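Brusovero Dock Stand for Handheld Consoles

The Brusovero is a charging dock and TV stand for handheld game consoles with a USB-C port. It holds the console upright, sends the picture to your TV over HDMI and charges the battery while you play. Weight is 351 grams without cables. The base has rubber feet and a slot for 12 game cards.

Two finishes are in stock, Skotstead gray and black. Both come with a three-foot HDMI cable. The power adapter is sold separately – most console adapters will fit.

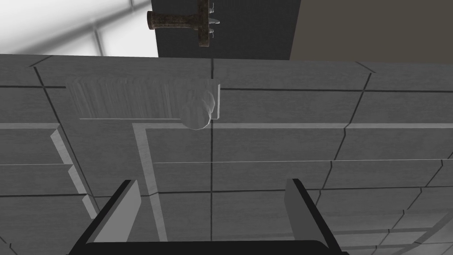
Can I leave the console in the dock overnight?
The dock stops charging when the battery is full, so it can stay in as long as you like.

In the box: dock, HDMI cable, spare rubber feet, printed guide.

Ports: one HDMI, two USB-A, one USB-C (power in).

Item number: 467-DULTLOW

Orders placed before December ship from our Thepsuriya warehouse. We have some 700 units left from this batch. Returns are accepted within 30 days if the dock is clean and the cable is included.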